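4.2 Filling the produce stand

1. Place the stand on a level floor and keep the aisle side clear.
2. Load one kind of produce per compartment. Heap potatoes at the far end, then beans, then tomatoes.
3. Lay beans lengthwise - a few may hang over the divider.

CAUTION: Do not load any compartment above 3 kg.

4. Carry wire baskets by the handle only.
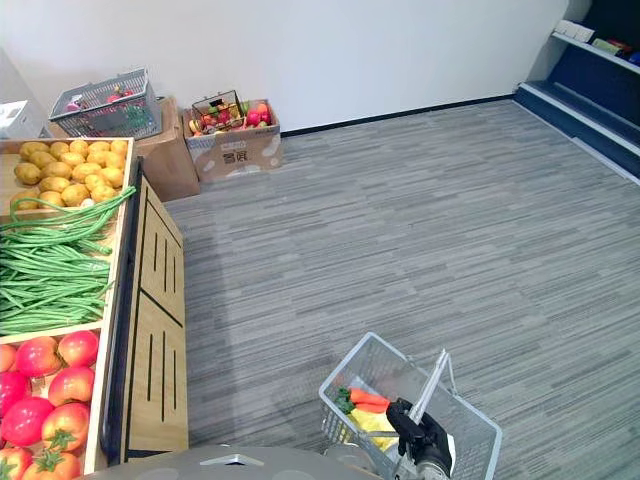 5. Return unsold produce to the Tramlow storage tub at closing and wipe the dark trim with a damp cloth.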